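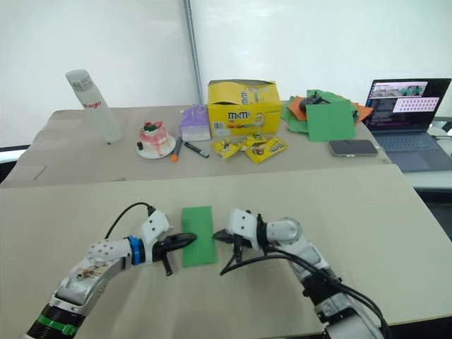 Lorna Pettibrew

The button walk is a courtship custom of Kerkach, a river town, and of the villages on the road between Kerkach and Hultel. Two people who are seeing each other walk a set route through the old streets, and each looks for a lost button on the ground. If both find one, they take it as a sign that they are well matched. The buttons are kept, often sewn onto the same piece of cloth. The custom is also called "buttoning" and, in Hultel, "the looking walk."

Origin

The start of the custom is not known. Kerkach had several tailoring shops along the river, and sweepings from the shop floors were thrown into the street at the end of the day. Loose buttons were easy to find, and children collected them. The most common account says that young couples, who were expected to stay in public view, used the search as an excuse to walk slowly.

A second account ties the walk to the spring fair in April, when people from the villages came into town in their best coats and lost buttons in the crowd. Finding a stranger's button was already considered lucky at the fair. Neither account is supported by records from the period. The earliest written mention is a short complaint in a parish notice about couples "stooping in the lane" during the hour of the evening service.

Route

The traditional route begins at the Tastow Gate, on the east side of the old town, and ends at the ferry steps. It passes 13 doorways that once belonged to tailors. Most are now private homes, and a few still have a carved needle or pair of shears above the door. Couples walk on opposite sides of the street for the first part and change sides at the well. They may talk, but neither is supposed to point out a button to the other.

The Hultel version is shorter and makes one loop around the market square. There the couple walks side by side, and a single button is enough.

Reading the buttons

The meaning given to a button depends on the number of holes, its color and where it was found. The readings differ from one family to the next, and there is no agreed list. Some of the better known ones are these:

Two buttons with the same number of holes mean that the pair will agree about money.
A button with a shank and no holes stands for a secret that will be told.
A white button found near the ferry steps means a move away from Kerkach.
A broken button is not counted, but it should be picked up anyway.

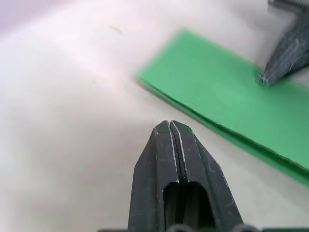

Color is treated with more care in the villages than in town. Red is welcome everywhere. Black was once put back where it lay, a habit that seems to have died out with the wearing of mourning clothes. If both people find a button of the same color on the same walk, older residents call it a "closed coat" and regard the matter as settled.

A couple who find nothing may try again after 8 days. Some take three or four walks before finding a pair, and the failed walks are not held against them. Planting a button for the other person to find is generally frowned on, although many married couples in Kerkach say that one of them did it.

Keeping the buttons

Once found, the buttons are sewn onto a strip of plain cloth known as a costache, after a village upstream where the cloth was woven. The strip may be pinned inside a wedding coat or kept in a drawer. Buttons found on later anniversaries are sometimes added. If the couple separates, each person cuts off his or her own button, and the strip is thrown away.

Present day

The walk became less common as the tailoring shops closed and clothing with zippers became usual. It returned on a small scale when the town put up signs along the route. Residents now scatter 500 buttons between the gate and the ferry steps on the first evening of the spring fair. Couples who follow the older form avoid that evening, on the grounds that a button left on purpose cannot be a sign of anything.

Single people also take part in the fair walk. They keep one button in a coat pocket until the following year, when it is either matched or dropped again at the Tastow Gate.

See also: Ferry steps (Kerkach); Hultel market square; Spring fair

Last updated: January 15, 2024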